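Ordale Gifts support: hamper points missing, sleepover hamper delivered without tea

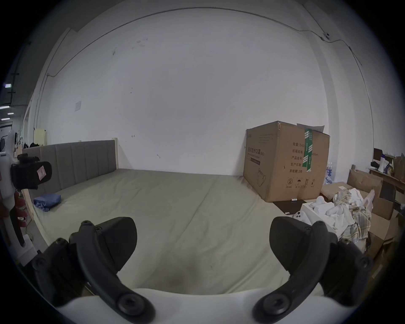
Ticket opened in June by So-yul Hong, who ordered the Dunine Breakfast-in-Bed Hamper for her aunt in Brundport and was promised 3,370 points for her trouble. Her account shows 17. The product listing is headed with a bed that has a grey headboard with vertical stitching, and customer notes that the headboard is the only part of the page she has no complaint about. The hamper arrived with shortbread, marmalade and no Cha breakfast tea.

9:40 am. Checked the order. Points are credited when every item has been marked as dispatched. Tea is still showing as "reserved", a status I had previously met only in the training manual.

10:15 am. Rang the warehouse. Tea went on back order after the hamper was packed, so the system split the order into 2 parcels and told neither the customer nor us. Substitution rule should have swapped in the Dunine loose leaf. The rule is switched off for anything with "breakfast" in the name. No one has owned up to this.

11:05 am. Switched the rule on. Every breakfast hamper in the queue promptly had its marmalade replaced with mustard. Switched the rule off.

11:20 am. Apologised to 3 customers about mustard.

1:30 pm. Sent the Cha tea by hand-keyed order, express, no charge. Marked the line as dispatched. Points recalculated to 3,370, then the old 17 were taken away as a duplicate, leaving 3,353. Added the 17 back under "goodwill", the only category that would accept them.

2:10 pm. Customer confirms the balance is right. She asks whether points can be spent on tea. They can, but it's on back order.

Status: resolved for customer. Substitution rule passed to catalogue team, with the mustard noted as a separate fault. Please do not merge the tickets.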